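Folding and Storing Quilted and Padded Items

Laundry room notes, page 4 of 9

Padded jackets, quilted vests and small comforters take up more shelf space than anything else in a closet, and most of that space is air. The method on this page reduces the volume without crushing the fill for longer than necessary. It applies to both down and polyester fill unless noted.

Before folding

The item must be fully dry. Press a thick section between two fingers and hold for ten seconds. If the fabric feels cool compared with the lining of a pocket, there is still moisture in the fill, and the item goes back on the rack overnight. Clumps can be broken up by hand or by running the dryer on no heat with two clean tennis balls for 20 minutes.

Close all zippers and snaps. Empty the pockets. Turn a detachable hood inside the collar or store it separately in a labeled bag. Check the stitching at the seam ends, where channels usually begin to leak. A leaking channel should be sewn before storage – compression pushes more fill out through the gap.

Work surface

Use a bed with a flat sheet pulled tight. A table works, but slick outer fabric slides on a hard top and the folds open before they can be secured. A sheet in a plain, light color also makes loose feathers and lint easy to find.

Folding

1. Lay the item face down and smooth it from the center outward.
2. Fold the sides (or sleeves) in to make a rectangle the width of the storage bag, less one inch.
3. Press the air toward the open end with a flat forearm. Do not use a knee.
4. Fold from the closed end, placing each fold on a stitched seam where possible. Seams hold little fill and bend flat. A fold across the middle of a channel springs back.
5. Tuck the last edge under and grip it from below when lifting.

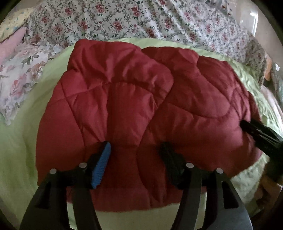 Red quilted item on a lime-green sheet, lower edge folded under. The padding still bulges between the seams.

Height after folding depends on the fill. If the bundle is taller than the shelf opening, unfold and repeat step 3, working more slowly. Fast pressing traps air in the outer channels.

Bags and boxes

Breathable cotton bags are preferred for anything stored longer than a month. Vacuum bags are acceptable for polyester fill and for travel. For down, limit vacuum storage to the trip itself. The Berkico zip cube (medium) takes one adult jacket or one crib-size comforter. The Draltano underbed box takes up to four jackets in a single layer, but the lid bows if a second layer is added.

Label the short side of the bag, which faces out on most shelves.

Taking out of storage

Unfold in August or whenever the first cool nights are due, and hang for 24 hours on a wide hanger. Comforters can be draped over a rail, turned once. Shake from the hem, not the collar. Any crease remaining after a day can be removed with steam held six inches away, never with the iron plate on the fabric.

Next page: Wool blankets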